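4. Setting up the folding stand

Applies to the black folding stand, the kind that opens flat with two long rails. If yours came in the Keltitik desk kit, same stand, same steps. The older one-piece Pislow rest is in section 6, skip ahead.

You need: the stand, a table, a cloth. No tools. If something seems to need a tool, stop, you have it the wrong way round.

4.1 Before you start

1. Clear the middle of the table. Small stuff can stay at the sides, just keep it out from between the rails.

2. Put a cloth down. Dark is good, you'll find the little parts easier if one drops. Smooth the cloth flat, no folds under the stand. A fold makes it rock and you'll spend ten minutes blaming the hinge.

3. Take the stand out of its sleeve, closed. Hold it by both rails together, not by one.

4. Look over the pads. They are the light gray strips on the rails. Should be flat, no curled ends. Curled end: press down hard with a thumb and hold it, count to 12. Still curled, see 4.6.

Note: dust on the pads = slipping later. Wipe first. Damp cloth, no cleaner.

CAUTION: Keep fingers out of the crossing braces whenever the stand is moving. They close like scissors. Most of the complaints we get on this product are pinched fingers and every one of them was somebody holding the middle.

4.2 Opening

1. Lay the closed stand on the cloth, pads up.

2. One hand on each rail, around the halfway point. Fingers on the outside edges only.

3. Pull the rails apart slowly. Even pull, both sides. The braces cross in an X and turn on the small joint in the center.

4. Stop when it stops. Do not give it an extra tug "to be sure". The joint is small.

5. If one rail runs ahead of the other, close it partway and start again. Don't force it level. A new stand does this a lot. Gets better after a few goes.

Note: a bit of lean in the rails while it's lying on the cloth is fine. You square it up in 4.4. Cristian Cusi's first draft of this section had people squaring it here and everybody ended up doing it twice, so it moved.

4.3 Which end is which

The end stops go toward you. Those are the two small blocks with grayish faces at the bottom of the rails. They keep your book or tablet from sliding off the front. Stops at the back = no use at all, and it's the number one set-up mistake.

Quick check: sit where you're going to sit. Stops near your belly, good. Stops near the wall, turn the whole thing round.

Turn it by the rails. Not the braces. Yes, again.

4.4 Squaring up

1. With the stand still flat, sight down the two rails. You want the bottom ends level with each other.

2. Nudge the rail that's off. Small nudges.

3. Use something with a straight edge as a guide. A postcard or a printed card works well, lay it along the front of the table and bring the stops up to it. Ruler if you have one.

4. Check the card hasn't moved with the cloth. It usually has. Do step 3 again.

5. Press lightly on both rails at once. No rocking: go on. Rocking: there is a fold in the cloth or crumbs under a rail, see 4.1.

Laid out for squaring, with a card at the front edge and the small items pushed outward: 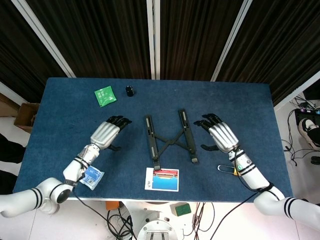

4.5 Raising and loading

1. Keep the stops toward you. Lift the top ends of the rails, both together.

2. Raise to the height you want. Start low. Low is steadier and most people end up there anyhow.

3. Let go slowly. It should hold on its own. If it sinks, the joint isn't seated, lay it flat and open it again from 4.2.

4. Put the book or tablet on the pads, bottom edge resting against both stops. Both. One stop isn't enough even if it seems to hold.

5. Center the load left to right.

CAUTION: Take the load off before changing the height. Every time.

CAUTION: No hot drinks behind the stand. If it tips, it tips backward.

Note: heavy hardbacks go on the lowest setting only. Phones are okay but go on sideways, upright they can drop between the rails.

Note: don't lean on it to write. It's a holder, not a desk.

4.6 If something is off

Stand rocks. Cloth, crumbs, or the rails aren't level. 4.4.

Stand slides on the table. You left the cloth out, or the cloth is slipping on a polished top. Use a cloth with a bit of texture to it.

Pad has come loose. Clean both surfaces, let them dry fully, press back on. If it won't stick, order pad set 712 from Nomonport. Don't use superglue, it goes hard and then the pad cracks.

Stiff to open. Normal when new. Open and close it a few times, no load. Still stiff after that, wipe the joint with a dry cloth. No oil. Oil gets on the pads and then you are back to slipping.

Loose and floppy. Worn joint. The Montoya test bench took these to 3,000 openings before they got sloppy so you should have a while. No home fix, send it in.

One stop wobbles. Push it back on square. Should be snug. If it falls off again stop using the stand untill you have a new one.

4.7 Folding and putting away

1. Load off. Lay the stand flat, pads up.

2. Clear anything lying between the rails. Pens, clips, wrappers. A clip caught in the braces will bend one.

3. Push the rails together, hands on the outside edges. Slow at the end, that's where it pinches.

4. Back in the sleeve, stops first.

5. Store flat or on its side. Not under a pile of books.

Note: don't leave it in the car in August. Pads go soft and stick to the sleeve.

4.8 Cleaning

Once a month if it's used daily. Wipe rails and pads with a damp cloth, dry right after. Braces, dry cloth only. Shake out the sleeve, crumbs collect at the bottom.

Not for the dishwasher. Édgar Cárdenas at the service desk asked for that line to go in and it's staying in.

Spare parts and returns: write the kit number on the outside of the box and put form 92 inside with the stand. Boxes with no number get set aside and that adds to the wait.

Section last revised Dec 11, 2020. Changes: squaring moved to its own step, pad set number corected, cleaning added.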